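Filed under: Opinion / Storage & Materials

Sizes on plastic storage bins should be stated as internal base dimensions, in writing, on the bin itself. Volume in liters or gallons is a poor substitute, and most of the returns I process come from it.

Volume is measured to the brim. A bin with sloped walls loses floor area as it gets deeper, so two bins sold at 52 liters can differ by 23 millimeters or more along the base. That difference decides whether a row of file boxes sits flat or rides up on the wall. A buyer who compares liters has no means of finding this out before delivery.

The second omission is the rim. Shelf bays are planned from the widest point, and the widest point of nearly every open bin is the lip. Catalogs that give a single width do not say which width it is. When our stockroom in Sternadville was refitted in July, the bays had been cut to the catalog figure and the rims fouled the uprights. We planed 2 shelves and sent the rest of the bins back.

Duvix prints base, rim and stacked height on the underside of its Gezer line. The numbers are molded in, so they survive washing and do not depend on a label. I have checked them with a steel rule and they hold. The bins cost more than the ones we bought before from Clombridge, and I would still order them again on the strength of the markings alone.

Manufacturers reply that three figures confuse the casual buyer. I do not find this convincing. The same buyer reads width, depth and height on a bookcase without trouble. A mold already carries a recycling code and a part number, and one more line of text adds very little to tooling cost when it is specified at the start.

Load rating is a separate matter and needs its own standard. Static load on a flat floor says little about a bin carried by its ends. Until that is settled, the internal base figure would be a reasonable place to begin. Our own stock list has 229 entries, and I have started adding it by hand. 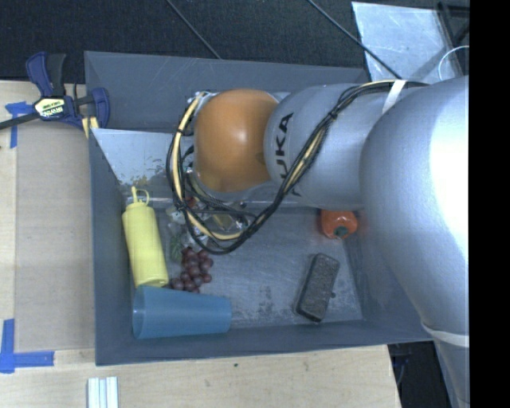

An open gray bin on a light wooden tabletop.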